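Attention and Its Limits: Notes for Week Six

Introductory Psychology, Samonte evening section
Notes by Maricel Aquino

Last time we got as far as the difference between sensing something and noticing it, and a few of you stayed behind to ask why the second one is so unreliable. I promised we'd come back to it, so these notes pick up there, and I've tried to write them the way I'd say them in class (with apologies to anyone who prefers a tidy outline).

Attention is the name we give to the way the mind favors some of what reaches it over the rest. At this moment your socks are pressing on your ankles, and until you read those words you probably weren't aware of it. The signal was there the whole time. It just wasn't getting much of your mind's business.

Selective attention

The classic way to study this is to play two different messages over headphones, one in each ear, and ask the listener to repeat one of them out loud. We call that shadowing. People get quite good at it! What they're bad at is telling you afterward what was in the other ear. They usually know whether there was a voice or a tone, and they may notice if a man's voice changed to a woman's, but ask them about the actual words and you'll mostly get a shrug.

And yet a good many listeners will catch their own name when it turns up in the ignored ear. This gave early filter theories a lot of trouble. If everything in the unattended ear is blocked at the door, how does your name get in? One answer is that the filter turns things down without shutting them off, and that words which matter to you need very little volume to be heard. Another is that everything is processed for meaning and the choosing happens late. You should be able to explain both views in your own words for the midterm in May.

Divided attention

Noel Layug asked last week whether some people really can do two things at once. It depends a great deal on the things. Walking and talking go together nicely for most adults. Reading an email while listening to a friend's story does not, and the friend can usually tell. Two tasks interfere more when they draw on the same kind of processing, and less when one of them has been practiced until it runs more or less by itself. We call that second kind automatic processing, and the Stroop task (naming the ink color of a printed color word) is a lovely way of feeling it push back at you.

Much of what looks like multitasking is switching, and each switch costs a little time. You'll measure your own switch cost in lab with the Usis card sort, so please bring a watch with a second hand or a phone you're willing to put in airplane mode. 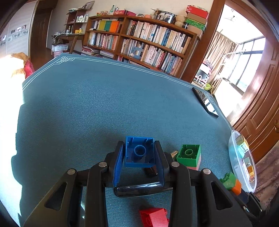

Figure 6.2. Blue toy block held between two finger pads.

Inattentional blindness

When people are busy with a demanding task they can miss something that passes right in front of their eyes. We'll watch a short film in class and I won't say more, except please don't look it up beforehand.

Reading: course packet, pages 1421 to 1448, then the review questions. Yeison Sotelo has the spare packet if yours hasn't come.

Filed under: Course Notes, Cognition, Attention and Memory

Contact the Samonte evening program | Copyright Maricel Aquino | Back to top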